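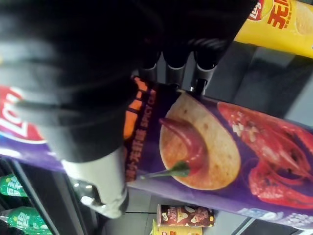

Canister storage, part 1 of 12
Aug 22, 2018

Pantry reorg, snack shelf only. The problem item is the tall chip canister. I have a purple Lay's one (the spicy crayfish flavor, chip, chili and crayfish on the label) and a yellow Lay's one, and neither fits the shelf the way the shelf was meant to be used.

18 replies · 52 likes · Share

2/12
The shelf is a Skadley wire unit. Clear height between tiers is set by clips, and the clips only move in fixed steps. One step too low and a tall canister won't stand. One step up and I lose a whole tier at the top.

3/12
So the canisters go on their sides. A cylinder on a wire shelf rolls until it meets something. If the wires run front to back, the canister settles into the gap between two of them when it also points front to back. Turned across the wires, it rolls out the front.

4/12
Orientation rule: lid toward you, long axis parallel to the wires. You lose sight of the label. With purple and yellow that is no great loss, you can tell them apart by the sliver of color under the lid. Two reds would be a different matter.

9 replies · 31 likes · Share

5/12
Tried a Steken drawer divider as a stop. It is 40 mm high and it holds the bottom row fine. A second row stacked on top pushes the bottom canisters apart and the divider creeps forward. Stacking needs side walls.

6/12
Side walls: Prestoneck open-front bin, 675 mm long, sold for shoes. Laid lengthwise on the shelf it was a waste of space. Stood across the depth it stuck out past the front edge. Returned it.

7/12
What worked was a plain wine rack insert, the flat kind with a scalloped profile. Each scallop takes one canister. Chip canisters are close enough to bottle diameter that they sit without rocking. Measure yours first, brands differ.

22 replies · 87 likes · Share

8/12
Someone asked about breakage. The chips are stacked face to face in the tube, so on its side the stack is standing on edge. I have opened several after a couple of weeks lying down. A few broken at the bottom end, same as when stored upright. I did not keep a tally.

9/12
Opened canisters are different. Once the stack is half gone the rest can slide and fall flat inside. Those go upright on the counter with the lid pressed all the way around. The plastic lid is a cover and the chips will go soft under it in time, more so in humid weather.

10/12
Labels. I put a strip of masking tape on the lid with the best-by month, in marker. The printed date on a canister is often on the base, and the base is now at the back of the shelf. The oldest one I found while clearing out said April. It was fine, slightly stale.

14 replies · 40 likes · Share

11/12
Spec, for anyone copying this:
Shelf: Skadley, wires front to back
Insert: scalloped, cut to 44 cm
Front stop: a strip of 41 mm angle from Jeon, zip-tied at both ends
Liner: none. Liner makes them roll again.

12/12
Remaining issue is the side bay, where the bags live. Bags and canisters should not share a tier. The bags slump into the scallops and get crushed when a canister goes back in. Bags will probably move to a hanging clip rail under the tier above. Cutting the rail next.

26 replies · 73 likes · Share

We use cookies to remember your settings and measure traffic. Accept all · Manage preferences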